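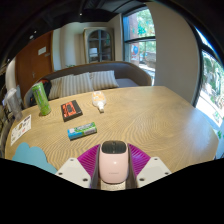 Minutes of the Wine Buying Group, Gadberg Cellars
July 26, 2022

Present: Mahfuz Sikder (chair), Lakmal Miah, Tharushi Matubbar, Chathurika Seneviratne (minutes)
Apologies: Gayan Talukder

1. Previous minutes
Approved with one correction. Under item 4, the Ilen white was recorded as bottled under cork. It is under screw cap.

2. Stock position
L. Miah reported 156 cases in the main bay and 35 in the overflow room. The overflow stock is mostly the older Plamow red. Temperature logs for the overflow room have two gaps, both overnight. The logger battery has been replaced and the readings on either side of the gaps were within range.

3. Plamow red, cork faults
T. Matubbar has opened 6 bottles from the lot returned by members. Two showed clear cork taint. One was oxidized, with a cork that had shrunk away from the neck on one side. The remaining three were sound. The meeting discussed whether to pull the whole lot. M. Sikder noted that the sample was drawn from returned bottles and would overstate the fault rate. Agreed to open a second sample from unreturned cases before deciding. Sales from this lot are on hold until then.

4. Ilen order
The importer has offered over 300 bottles of the new vintage at last year's price, provided the order is placed as one shipment. C. Seneviratne asked about delivery in hot weather. L. Miah confirmed that refrigerated transport is quoted separately – the importer will not hold the wine for a cooler month at this price. Agreed to accept the offer with refrigerated transport, subject to a written quote.

5. Tasting procedure
G. Talukder had sent a note proposing that all candidate wines be tasted blind, in two flights, with prices disclosed only after scores are handed in. T. Matubbar supported blind tasting but asked that the grape and region be given, as members find it hard to judge an unfamiliar style without them. Agreed on that basis. Reds to be opened one hour before the first flight. Whites to be served at 50 F.

6. November list
Draft list to include one sparkling wine, which is missing at present. Fortified wines deferred.

Actions
LM – obtain transport quote for Ilen shipment
TM – draw and open second Plamow sample
GT – revise score sheet to match item 5
CS – circulate draft November list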